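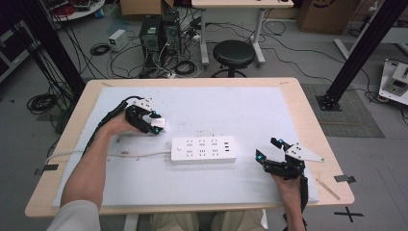
Where do the power strips live once a bench is cleared? Flat in the gray drawer under bench 3, cord coiled, plug end out so you can see which one you've got.

May, 4:40 pm

Bench tidy, second go. Foam board back down on the small table, white side up. Leave the wood showing at the edges, makes it easier to lift off. White strip goes on there for checking before it gets put away – sockets, button, the USB ports on the end. Cord off to the left, the right side is where people walk.

Went through the box from the Hunt room. 23 strips and extension leads in all, 11 fine, 3 for the bin (cracked plugs). Rest need labels. Label tape ran out, Povilas Jaunzems says there's more in the Dalto cabinet, didnt find it. Ask again.

Cord wrap: loose loops, one velcro. Not around the strip itself!! Two of the old ones had the cord wound tight at the strip end and the jacket has split there. Those are in the 3.

Foam board is getting dented on one corner. Could flip it, but the other side has marker all over from the Beveck job. Order another, same size – check the shelf behind the door frist.

Stick goes back in the pen cup. Tape marks stay put, dont peel them.

Still to do: labels, drawer liner, extension reel.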